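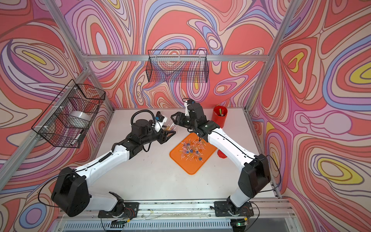

vpaisan
1512 episodes of the lollipop task in the can as of this morning. Left arm holds the clear cup, right arm works over the orange tray. Training on Vuria overnight. My question — do I keep collecting with the swirly walls up, or go back to plain white for the next batch?

flulleck_fan
Keep them! We swapped wallpaper every 60 episodes last August and the policy quit caring about the background.

Kaewkla39
Disagree. One loud pattern for 1512 episodes just teaches it that one loud pattern. Plain walls first, get the grasp working, then mix.

vpaisan
Fair, but my plain wall set did get the grasp working, and then it fell apart when I moved the rig to the other bench.

Kaewkla39
Was that the walls or the lighting though? Change one at a time or you'll never know.

fokov_dev
I'd worry more about the sticks. They point every which way and the wrist camera has to sort that out up close. Are you re-scattering the pile between episodes?

vpaisan
Every 39. I know, I know, I got lazy.

fokov_dev
Do it every single time. I threw out 3275 episodes over that and I'm still mad.

flulleck_fan
Ouch. OK, I'm with fokov on the pile, but the walls stay up.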